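Zelleo (hand-held gripper)

Zelleo is a hand-held gripper kit sold by Ruvard for recording demonstrations of everyday manual tasks. A person carries the gripper, squeezes its trigger to open and close two fingers, and a wide-angle camera mounted above the fingers records what they do. The recordings are used to train robot arms fitted with a matching pair of fingers. The kit is sold outright, and Ruvard also offers a paid collection service under the name Zasum, in which the company's own operators make the recordings at the customer's site.

Background

Ruvard began as a supplier of replacement fingertips for small industrial grippers. The first version of Zelleo was put together by Ebere Obi, then a test engineer at the company, who wanted a way to try out new pad shapes without booking time on a robot arm. Early units were lent to two university labs. The labs asked for a camera mount, and the camera became part of the product in the next revision. Obi later took over the whole product line.

The name was at first used only for the fingers. The handle was listed separately as the Ugwu grip until the two were combined under a single part number. Some older manuals and spare-parts lists still use the earlier name.

Design

The gripper has two fingers that move toward each other in a straight line. Each finger carries a soft ridged pad, which can be pulled off and replaced without tools. The ridges bend slightly under load and help the fingers hold smooth or curved objects. The finger plates are drilled so that pads of other shapes can be fitted, and the hole spacing is the same on the hand-held unit and on the robot version.

The camera is fixed to the body and does not move with the fingers. Its lens covers a wide field, so straight walls and table edges near the border look curved in the raw video, and the corners stay black. Ruvard supplies a calibration sheet and a small program that corrects for this. Many users leave the video uncorrected and train on it as recorded.

Power comes from a battery in the handle. Recordings are kept on a removable card and copied to a computer after the session. There is no wireless transfer on the standard model.

Use

A session normally starts with a slow sweep of the work area, which gives the tracking software enough detail to work out where the gripper is in the room. The operator then performs the task a set number of times, returning the objects to new positions between takes. Ruvard's manual asks for 15 takes of each task before any object is swapped for another of its kind.

Desktop tasks are the usual starting point. A computer mouse is a common first object -- it is light, has a smooth curved back, and is easy to find in any office. The manual suggests leaving ordinary clutter on the table, such as papers, cables and a closed laptop, so that the trained arm does not depend on a bare surface.

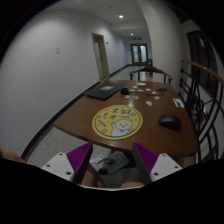
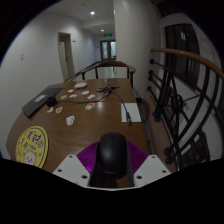 Desktop recording with Zelleo in a corridor. The mouse is to the right of the round yellow pad in the first view and between the parts of the gripper in the second.

Narrow rooms and corridors are allowed, though the manual warns about large areas of glass and long plain walls. Both can confuse the tracking software, which looks for fixed points with clear edges. Railings, door frames and ceiling lights generally give it enough to work with. If tracking is lost, the take is marked in the log and can be dropped or repaired by hand.

Operators are told to approach an object from the same general height each time and to avoid turning the wrist sharply. A robot arm often cannot copy a sharp turn, and takes that contain one are flagged when the files are checked.

Contents and versions

The standard kit holds one gripper, two batteries, a charger, a memory card, the calibration sheet and 4 spare pads. A paired kit with left and right units is sold for tasks that need both hands. The paired units share a clock through a short sync cable, which must be connected at the start of each session and can then be removed.

A lighter version was announced in December with a shorter handle and a smaller battery. It uses the same fingers and pads. Ruvard has said that the older handle will stay on sale as long as parts are available.

Collection service

Under the Zasum service, a customer sends a list of tasks and photographs of the work area, and Ruvard returns a plan and a price. Operators then visit the site with their own kits. The customer receives the raw video, the tracking data and a log of each take. One published work plan for an office-tidying project listed 194 separate takes, most of them involving small desk items.

Customers may ask for faces, screens and documents to be blurred before delivery. This is done at Ruvard's office and adds to the delivery time.

Reception

Users have generally spoken well of the pads and of the simple file format. The most frequent complaint concerns weight. The standard unit becomes tiring during long sessions, and several labs have reported that their operators change over more often than the manual suggests. Others have noted that the pads pick up dust and need wiping between sessions, mainly when cloth or paper is being handled.

The tracking software has drawn mixed comments. It runs only on a desktop computer, and errors are not shown until the files have been copied over, so a poor take may not be noticed until the operator has left the room. Ruvard added a warning light to the handle in a later revision -- it comes on when the picture is too dark or too blurred, but it does not report tracking errors.

See also

Ruvard
Ugwu grip
Zasum (collection service)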